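Recording pick-up demonstrations by remote control in Zikia

This page covers the part of the Gresum course where you drive the simulated arm yourself and save what you did as training data. You need Zikia installed and a hand controller paired. Keyboard control works too, but the paths come out jerky.

Step 1. Load the room

Open the bedroom scene and let it finish loading. Before you touch the arm, turn the view from side to side and get a sense of how far the camera travels for a small movement of your hand. If the view drifts while your hand is still, pair the controller again.
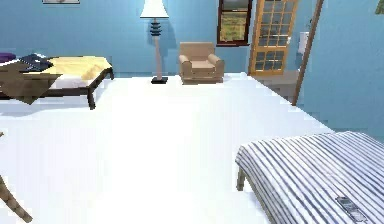
Afaf Hakim wrote in to say that she skipped the looking around and went straight to grasping. Her first 17 recordings all began with the arm hunting for the table, and the trained policy copied the hunting. She deleted them and started over.

Step 2. Approach the object

Set the speed scale to 42 percent. Press Record once the arm is in its start pose, then move toward the target in one steady path. Stop short, line up, and close the last gap slowly.
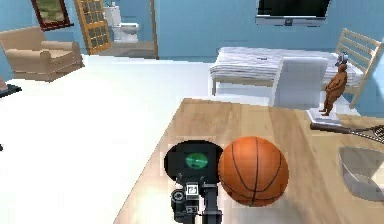

Lining up is where most bad demonstrations come from. People rush it, bump the target and then chase it across the table. Round objects are the worst for this. With the gripper right up against the basketball, as it is here, a small sideways push can be enough to start it rolling. Ease off, back away a little and come in again. Keep the recording if the correction was smooth. Drop it if you had to stop and think.

Step 3. Vary the starts

Record four demonstrations from each start pose, then change the pose. Small changes in height and wrist angle are fine. Use the same target for the whole batch and leave the other items on the table where they are.

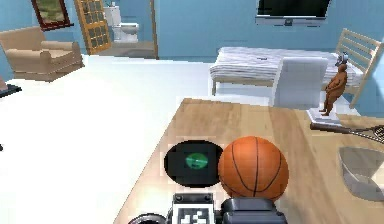

Change the approach side as well. A policy that has only seen one side tends to fail when the target is shifted. If you get tired, stop and finish the batch later.

Step 4. Check and save

Play each recording back at normal speed. Trim the idle time at both ends. Name the batch after the target and the date, and export it to the Rizk folder. Our own batch ended up with 39 usable recordings, enough for a first training run.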